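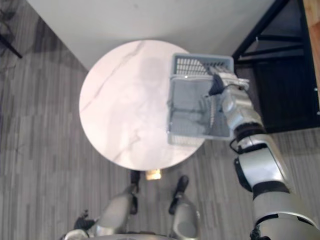
Hands talk, notes. Griteo slot, 11 mins, keep moving

- hi, thanks Ojārs Kivi for the bench time
- two hands compared: Breller (jointed fingers) v Fedoruk (flat two-jaw). same arm, same Tundutora controller
- job = pick up basket, hold over table, put down. 8 goes each
- Breller: 5 clean. fingers go over the rim, top grip. the misses were all thumb late closing
- Fedoruk: 2 clean. jaws fine on the rim, basket swings. say swings, don't say useless!!
- wrist cable. ask who else has snagged one. pause for hands up
- controller: force limit the same for both, someone WILL ask. yes we checked
- head camera loses the fingertips once they're under teh rim. no fix yet
- skip the cost bit if running over
- next: full basket, softer pads, repeat in May
- questions. water is on the left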